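To: crew-list
Date: 10/08/2025
Subject: Re: Refit dates for Urnum, and where the wet gear goes

Hello all,

Thank you for the many answers. I reply to this one first because it contains most of the questions.

> We are booked on the February trip with Urnum. Your last message says
> the boat will be out of the water until 4 days before we leave. Is this
> not too short? Also, what should we bring for clothes, and is there
> space on board for drying them? Last year on the Florer everything was
> damp from the second night.

About the dates. The yard at Vaughan has confirmed the slip for 15 days. In this time they will clean the hull, change the anodes, and take out the shaft to look at the bearing. If the bearing is good, we go back in the water early. If it is not good, a new one must come by road, and for this reason I wrote four days and did not promise more. Four days is enough for us to fill the tanks, test the engine and bring the food on board. It is not enough for painting the deck, so the deck will stay as it is until after the season.

About the clothes. Please bring less than you think. Two light shirts, one warm layer, one set of rain clothes and something clean for the evening in port. Cotton is fine for the harbor days, but at sea it takes a long time to dry.

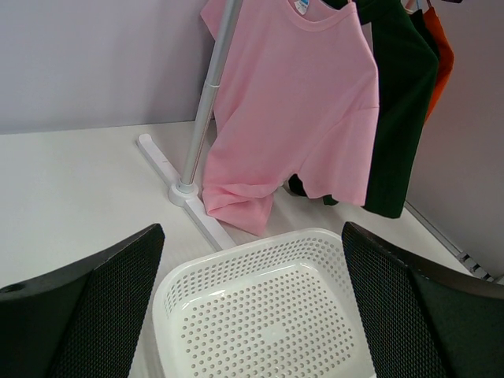
Pink T-shirt on a small rack with a white foot.

For drying, we had until now only the line behind the wheelhouse, and it was always in the way of the fishing rods. I have asked the yard to put a rail in the forward locker, where warm air comes from the engine room. They gave me a price of 821 for the rail together with a second vent, and I accepted it. Wet boots still stay outside, please.
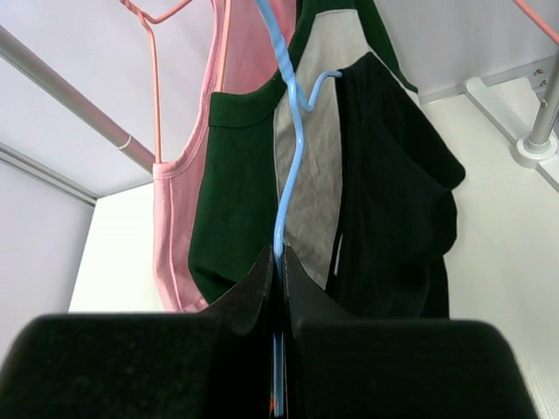

The locker can take the rain clothes of everybody on board if each person uses only one hanger. Towels do not go in there. They close the air and then nothing gets dry, as those who were with us to Stukach will remember.

One more point from the same message, which I did not quote: the question about the tender. The outboard was serviced and it starts well, but the tender itself has a small leak at the left tube. I have patched it and I will look at it again before we load. With 3 persons and the bait boxes it is at its limit, so we will make two trips to the beach and not one.

Those who have not sent me their passport copy and their food wishes, please do it this week. I need more than one week to order from the shop in Vaughan, and they do not accept changes after the order is made.

If you reply, please cut the old text from your message. The digest is becoming very long and some people read it on the telephone.

Best regards,
the skipper, Urnum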